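Natural Dye Bench, June

Gallery from the June bench days at Dellach. Put together fast, between washing up and the train, so captions are short and the order is whatever order I had them in. Corrections to Muthu Poduval please, not me, I'm away till the end of the month.

What we were after: a decent red for the Skukham wool that doesn't go brown when it dries. Madder mostly, some cochineal, one beetroot batch because Prys Voyle would not let it go. Small amounts, white table, look at the color, write it down, move on. Carpet underneath, so please keep everything well back from the edge.

Kit is the usual. Clear cups, petri dishes with lids, the blue rack. Anything bigger lives in the cupboard by the sink and needs signing out (Elango has the sheet).
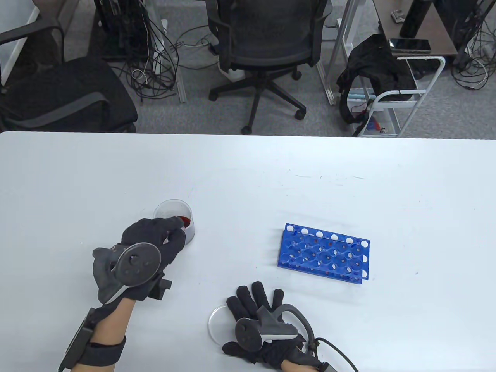 Cups are better than tubes for judging a dark red, by the way. You only need a little in the bottom. Look down through it against the white, then tip it and look at the thin part near the side, thats where you see if it's going orange or purple. Leif Kragh holds his up to the window and gets a different answer every time. White table, everyone the same, then the notes agree.

Lids: clear ones vanish on that table. Feel for them before you put anything down. We had 47 on the list at the start of June and two went in the bin with the paper towels. Found one. It's fine.

Rack: rinse the bottom cups too, not just the top tier. Red gets into the wells and sits there and then somebody's clean sample has a speck in it and we spend the afternoon arguing about the water. Small brush, warm water, upside down on a towel overnight.

Table: wipe first, then again after lunch. The old marks don't come off, we've tried, work round them.

Results so far, for those who asked. Madder with the Dellach tap water, good brick red, a bit flat. Same madder with bought water, brighter, Senthil Palaniappan prefers it, I'm not sure it's worth carrying the bottles up. Cochineal lovely and far too expensive for a whole blanket. Beetroot, well. Pink for an evening. Prys is trying it again with vinegar.

Strength: we settled on 200 ml of stock per batch and stopped fiddling. The Kotian recipe says double that but it's written for heavier yarn. If you change the amount write it on the cup AND in the book, the pen rubs off.

Next lot is the greens, weld over a weak blue. Elango Rajan is bringing the weld, already dried. Need more cups, and more labels, the Dutix ones that stick when damp if anyone can find them. Need 1000 but a part roll will get us started.

Samples of the reds are on the card by the door, take a snip if you want one, leave the numbered end on. Muthu has the book till I'm back.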